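Questions about the Gurndale Linen Swap keep landing in my inbox, and I love them, so I've gathered the ones I get most. If yours isn't covered, write to me (Mutua Mussa) through the contact form and I'll add it.

## What do you take?

Anything flat and washable! Sheets, pillowcases, tablecloths, dish towels, curtains without hooks, cleaning cloths, fabric remnants bigger than a dinner napkin. Plain gray and white pieces go fastest. Patterned curtains hang around longer, but somebody always falls in love with them in the end.

We can't take pillows, comforters, mattress pads or rugs. The Grundell depot on the east side takes those on weekday mornings.

## Does it have to be ironed?

Please don't! I'd much rather you spent that time looking through the shelves. Washed, fully dry and loosely folded is perfect. If you're not a folder, bring it in a heap and we'll fold it together. Some of my favorite conversations have happened across opposite ends of a king-size sheet.

## My fabric has a stain or a hole. Still okay?

Small stains are fine, and so are holes you could cover with your palm. Pin a scrap of paper next to the spot so the next person finds it right away. Anything worse goes into the rag bin, and the rag bin is hugely popular. Up to 27 people a month come in just for that.

## How do the points work?

One large piece is 6 points, and small pieces are a point each. You spend them on the same scale. Points don't expire. One couple saved theirs for most of a year and then took home enough cotton to back two quilts, and I have rarely been so pleased to see a shelf go bare.

In August we handed out 153 large pieces, our best month so far.

## How do I fold a fitted sheet?

By far the most asked question, and I never get tired of it.

1. Turn the sheet inside out and put one hand in each of two neighboring corners.
2. Bring your hands together and flip one corner over the other, so they nest.
3. Do the same with the other two corners, then nest both pairs.
4. Lay it down with the elastic facing up and fold the curvy edges toward the middle until you have a rectangle.
5. Fold in thirds, then in thirds again.

Your first one will look like a bread roll. So did mine. By the fourth or fifth you'll be showing your neighbors.

## Can I try folding before I bring things in?

Sure, come on the first Saturday for the folding hour. Start with a dish towel, move up to a pillowcase, and only then take on the big stuff. Big cloths get easier once you stop chasing the wrinkles. Find two corners, hold them apart, and let the weight of the fabric drop before you make the first fold. A quick shake does more than five minutes of patting.

## Which fabrics hold their creases the longest?

Linen, no contest. Cotton sheets come second, especially the crisp kind. Jersey and microfiber relax quickly and are lovely for beginners, though jersey likes to slide off the pile. If a cloth has been balled up for months, run it through a rinse cycle and hang it wide. You may still see a few lines, and I think they look nice.

## How should I store large cloths at home?

Rolled, if you have a deep shelf. Folded and stood on edge like books, if you have a drawer. I keep mine in an Arnance crate with the fold facing up so I can pull out one without toppling the rest. Sets go inside their own pillowcase, which is an old trick and a great one.

If you have no storage to speak of, a hook on the back of a door will carry more than you'd expect. Fold the cloth lengthwise in half, then in half again, and drape it.

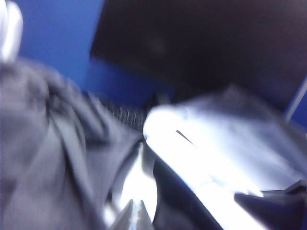 Try to refold everything once or twice a year along different lines. Fabric gets thin where it's always bent, and tablecloths show it first. I do mine when the clocks change, with the radio on, and it's a very good evening.

## Do you lend tablecloths for parties?

Yes! We have matching sets thanks to the Ibrahim bakery, which passed on its whole stock when it switched to bare tables. Ask two weeks ahead. Return them washed, and a few crumbs in the hem will be forgiven.

## How many pieces are on the shelves right now?

As of Oct 4, 2026, it's 308, not counting rags. The number changes every time the door opens.

## Can kids come?

Of course. They're excellent at matching pillowcases, and the under-tens have their own low shelf for costume and fort fabric. A double flat sheet is the best fort material there is, and I will argue with anyone who says blanket.

## Where do I park?

On the street behind the hall, free after five. The ramp is on that side too, and the bell works if you press it hard.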